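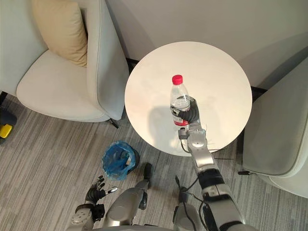 Escrevo este texto em três partes, de manhã e à noite, por isso peço desculpa se o tom muda um pouco. O meu português também não é perfeito, mas prometi ao meu professor que ia escrever nesta língua até ao fim de agosto, e quero cumprir.

Muitas pessoas perguntam-me o que faço no trabalho desde que mudei para o grupo da Heinonen. A resposta curta é que junto exemplos. O projeto chama-se Kenora e tem um objetivo modesto: um robô humanoide deve aprender a arrumar uma sala pequena, com uma mesa, duas poltronas e um cesto de lixo. A tarefa que me deram é a da garrafa. O robô pega na garrafa que está em cima da mesa e deita-a no cesto. Para uma criança é um jogo de dois segundos. Para nós é o verão inteiro.

Cada exemplo é uma demonstração completa. Eu conduzo os braços à distância, com os comandos nas duas mãos e os óculos na cabeça, e vejo aquilo que a câmara do robô vê. O sistema grava as imagens, a posição de cada articulação e a força dos dedos. Quando acabo, carrego no pedal e escrevo uma etiqueta: boa, duvidosa ou para deitar fora. No princípio eu escrevia "boa" em quase tudo, por otimismo. O Joonas Kauppinen, que revê as gravações comigo, devolveu-me uma lista comprida de demonstrações em que o braço parava a meio do caminho, porque eu estava a pensar. Um sistema que aprende com isto aprende também a parar, explicou-me ele. Desde esse dia penso antes de carregar no pedal, e depois movo-me sem hesitar.

Até ontem tínhamos 700 demonstrações da garrafa. Depois da revisão ficaram 558. Confesso que a diferença me custou um bocado, sobretudo quando vi que uma boa parte era minha e das primeiras duas semanas. O plano pede 2.000 antes do primeiro treino sério, portanto ainda falta muito.

O que mais me surpreendeu foi a importância da variação. Eu imaginava que o ideal era repetir o mesmo gesto, muito limpo, sempre igual. Fizemos assim durante alguns dias e treinámos um modelo pequeno com isso, só por curiosidade. O modelo era excelente quando a garrafa estava exatamente no lugar habitual. Movemos a garrafa um palmo para a direita e a mão fechou-se no ar, com muita confiança. Rimos bastante, mas foi uma lição séria.

Agora temos uma folha com posições sorteadas. Antes de cada série leio a linha seguinte e coloco a garrafa onde a folha manda: perto do centro, perto da borda, mais perto de uma poltrona ou da outra. Também mudamos a quantidade de água. Isto foi uma ideia minha, e fico contente quando a vejo na folha. Uma garrafa vazia foge quando os dedos lhe tocam, e uma garrafa cheia pesa no pulso e obriga a levantar com mais calma.
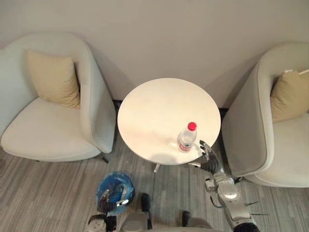
Porque é que não se faz tudo isto em simulação, que é mais rápido e não cansa as costas?

Fazemos uma parte em simulação, para treinar o movimento geral do braço, mas o contacto entre os dedos e o plástico mole ainda sai errado no nosso simulador. O plástico verdadeiro cede, escorrega e volta à forma, e por isso o momento de agarrar tem de vir de demonstrações reais.

Esse momento de agarrar é também o mais difícil para quem conduz. Aprendi a chegar de lado, com a mão já aberta, e a não fechar os dedos antes de a palma estar bem próxima. Se fecho cedo demais, a ponta de um dedo empurra a garrafa e ela cai. Quando cai, não apagamos a gravação. Guardamos numa pasta separada, porque o Joonas quer experimentar mais tarde se o sistema consegue aprender a recuperar de um erro. Já temos 204 nessa pasta - não são todas minhas, felizmente.

A outra mão dá menos trabalho, mas engana. Como não participa na tarefa, é fácil esquecê-la. Eu deixava-a pendurada de qualquer maneira, e nas imagens ela passava muitas vezes à frente do cesto. Combinámos que a mão livre pode estar em posições diferentes no início, mas que deve sair do caminho antes de a garrafa chegar.

As gravações vão todas para o Jakis, o nosso programa de revisão, que é lento e tem botões demasiado pequenos. Ali corto o princípio e o fim de cada uma, confirmo a etiqueta e escrevo uma frase sobre o que aconteceu. Tento usar frases simples: "agarra abaixo do meio", "toca na borda do cesto". Passo nisto as tardes, com chá. É um trabalho calmo e eu gosto dele mais do que esperava.

Na próxima fase entra o Kostent, o módulo que vai receber ordens escritas, e então as minhas frases vão servir para alguma coisa a sério. Já me avisaram que tenho de corrigir as antigas, escritas metade em inglês e metade em abreviaturas que só eu percebo. Começo amanhã, pelas mais velhas.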